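3 min read

4.2 How finish changes the way people read grain

When we talked with households in Ekthorpe that August, we were a little surprised at how often the talk came round to shine. Of the 29 people who sat with us, over 20 brought it up before we had asked anything about finish at all, and several went on (very happily!) about a grandparent's table. Figure 3 gives a sense of the warm, orange-brown look they kept coming back to.

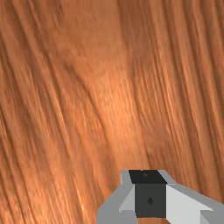

Figure 3. Glossy wood surface with a darker patch of grain at upper left.

We had expected darker patches to be taken as flaws, as the Sinport survey had led us to believe, yet most of our group were fond of them and used words like "lived in" and "honest." Straight, close grain drew a cooler response, though the older owners liked it well enough, and we come back to them in Section 5.
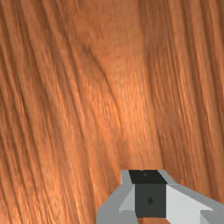 Figure 4. Alternating light and dark bands in reddish-brown wood, close view.

We use cookies to improve your visit. Accept | Manage settings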